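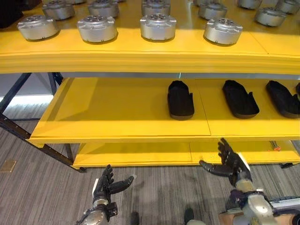

Metal parts on a yellow shelving unit.

Drendby Scripture Reading Course – frequently asked questions

What does the course cover?
We read the whole of Genesis and Exodus between October and Easter, then the Gospel of Luke. The second year takes in Isaiah, a selection of the Psalms and the letter to the Romans. Each session starts with the passage read aloud, followed by a short talk and an hour of discussion.

Do I have to belong to a church?
No. People come from several churches and from none. The talks are given from a Christian point of view, but you will not be asked to sign anything or say what you believe.

Which translation do you use?
Any modern English translation will do. The handouts quote from the Revised Standard Version, and verse numbers follow that edition. In the Psalms the numbering can differ by one if you use an older Catholic Bible, so the handouts give both.

Do I need Hebrew or Greek?
No. Where a word matters, the handout gives it in English letters with a note on its meaning. For example, the Hebrew word ruach in Genesis 1:2 can be translated as spirit, wind or breath, and we spend part of the first session on that verse.

How much reading is there each week?
Usually two or three chapters. The weeks on the tabernacle (Exodus 25 to 31) are longer – start those early.

Who teaches it?
Igor Laskowska gives most of the talks on the Old Testament. Visiting speakers take Luke and Romans.

Is there a library?
Yes, the Neagu Room holds almost 700 commentaries and reference books. Course members may borrow 2 at a time for a month. Commentaries on the book we are reading that term stay in the room.

Can I join part way through?
You can join at the start of any biblical book. Joining in the middle of one is harder, but ask and we will send you the handouts you missed.

Is there written work?
It is optional. If you would like comments on your writing, you can hand in a piece of 300 words on one passage each term. It is not marked.

Are the talks recorded?
The talks are, the discussions are not. Recordings go up on the members' page the following morning.

How do I sign up?
Fill in the form at the Drendby office or ring extension 2193. Places for the autumn open once the summer reading list is out.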